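Bolteck Open House: My Afternoon of Bowls, Glasses and Free Coffee

Posted in Days Out | 4 comments

So I finally made it to the Bolteck open house! I've driven past that building for years on my way to the dentist and always figured it was offices. My neighbor had a spare ticket, it was a gray October afternoon, and I had nothing planned except laundry.

Parking was a pain (go to the lot behind the bakery, not the one on the flyer). Check-in was quick, though, and they handed me a sticker with my number on it – 493 – which stayed on my coat until I got home and my husband asked what I'd won. Nothing, sadly. The raffle was for a Kimaro kettle and it went to a teenager who looked very confused about it.

Our guide was Prapai Kaewsai, and she was wonderful. She talks fast and she walks faster, and she has strong feelings about tableware. The first stop was the sample room, with shelves up to the ceiling full of plates, mugs, pitchers, egg cups, you name it. According to Prapai there are 1,638 pieces in there, and each one has a card with the date it came in. I asked if I could pick up a gravy boat shaped like a goose and she said yes, so of course I did. It weighed a ton!

After that we got the Jumeo line, all the everyday stuff. I liked the plain bowls best. I'm at the age where I want a bowl I can get both hands around, with soup in it, and I don't need a pattern on it. The Flurkis things next door were much fancier and I wouldn't trust myself with any of them. One woman in our group wanted to know if the gold rims could go in the microwave. (No. Very firm no.)

Coffee was in the hallway, with those little almond cookies, and I may have gone back twice.

The last stop was the big open workshop, and that was my favorite part of the day. It's a huge room with daylight pouring in, and they had places laid out on a wooden table, nothing formal, the kind of thing you'd do at home for a kid's lunch or a quick dessert. I stood there way too long thinking about my own kitchen table and how it never looks like that, what with the mail and the batteries.

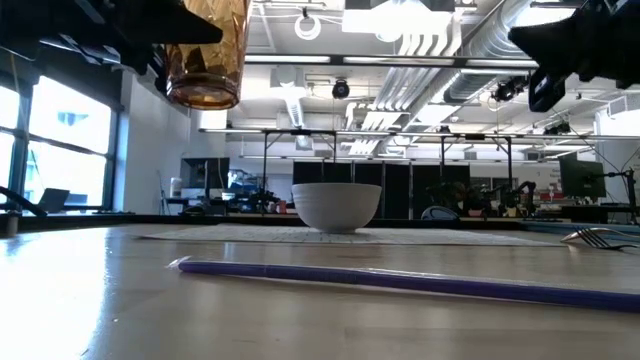 I've wanted amber glasses ever since my grandmother's went to my cousin (we don't discuss it), and the faceted kind is exactly what she had. They go so orange when the light hits them! With a plain white bowl and a pale gray woven placemat they look kind of modern, too – I would have paired them with brown everything, like she did. I'd skip the purple straw, but my niece would fight me for it.

The shop at the exit was a zoo. I'd set myself a limit of 32 dollars and went over it by a placemat. They do it again in spring, tickets are free but you have to sign up, and wear flat shoes because the floor in the sample room is uneven.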